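**Speckled gray counter: how do I clean something I can't see the dirt on?**

Posted in Kitchens & Worktops | 378 views | 3 answers

I moved into a rental in May with a big gray speckled counter, polished, flecks of charcoal and white all through it. The landlord calls it "the stone." Asked which stone, he said "the gray one."

My problem is that it hides everything. I wipe it, it looks lovely, I put my forearm down and come up wearing breakfast. Then late in the afternoon the light comes across it low and I get streaks. I've been using Wirnemness spray, the green one, and a paper towel.

There's also a pale curtain hanging behind it, and I'd like to keep whatever I use off that.

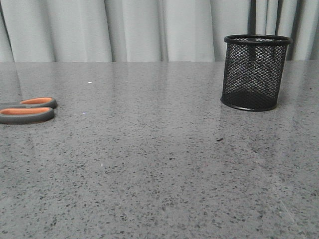 Help Pages, p. 961

A black mesh pen holder lives on it too, because this is where I pay bills. Is there a way to clean this without doing it by touch like a safecracker? And does it matter whether it's quartz or terrazzo?

— Mariann Orbán

---

**Answer 1** (marked helpful)

It matters a bit. Most terrazzo with marble chips in it hates acid, so no vinegar, no lemon, no bathroom descaler. Quartz is less fussy but doesn't love bleach or a hot pan. If all you have to go on is "the gray one," treat it like the delicate kind and you can't go far wrong.

The streaks sound like product. Spray cleaners leave a film, and then you polish the film. Do this instead:

1. Clear the whole thing, pens included.
2. Warm water, one small drop of dish soap in a full bowl. One. You will want to use more.
3. Wipe with a wrung-out microfiber cloth, back to front.
4. Wipe again with plain water.
5. Dry with a second cloth.
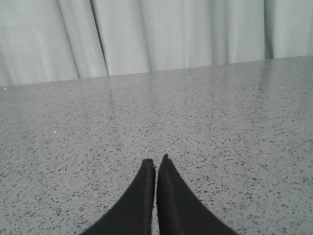
Step 5 is the one people skip, and then they write in about streaks. Expect to do the whole routine two or three times before the old film is gone. After that a damp cloth and a dry cloth will hold it for most of the week.

For finding crumbs, get your eyes down to counter height and look toward the window. The flecks go flat and anything sitting on top throws a shadow. You'll feel silly. I keep a phone flashlight in the drawer for it, lying on its side, same idea. Crumbs also collect along the far edge where the curtain meets the top, so hitch the fabric up with a clothespin before you start.

— Mervin Kennedy, Porley

---

**Answer 2**

Get a Lavoie pad, 4000 grit, and buff it. Came up like glass. Mine is a car hood but the principle is the same.

> **Comment from Mervin Kennedy:** Please don't take a pad to a rented counter.

> **Comment:** its very fine grit

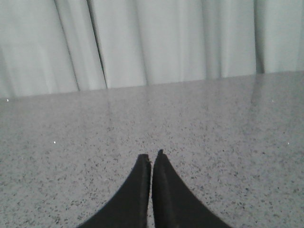 > **Comment from Mariann Orbán:** Did the soap thing twice. The shine is a lot more even to my eye and my forearm is clean. I have not buffed anything. The curtain reflects in it a little on one side, which I spent some time trying to wipe off.

---

**Answer 3**

Agree with the first answer on everything except the paper towel, which he let you off too lightly for. They shed. The pale bits don't show on a speckled top, so you sweep them over the edge and they show up on the carpet.

I had the same setup in Dulton, pale gray low-pile with darker flecks in it, and I thought it would hide as much as the counter did. It hides dark things. White fluff sits up there like it's been invited.

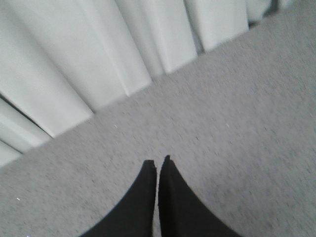

Vacuum last, after the counter is dry, and run the crevice tool along the bottom of the curtain. Lint drifts to the hem and stays. Hold the fabric back with your free hand unless you enjoy hearing a vacuum eat a curtain. If there's no vacuum handy, a damp rubber glove dragged across short pile will ball up most of it.

For the curtain itself, check the label before washing. Mine said cold, I did warm, and I now own a shorter curtain.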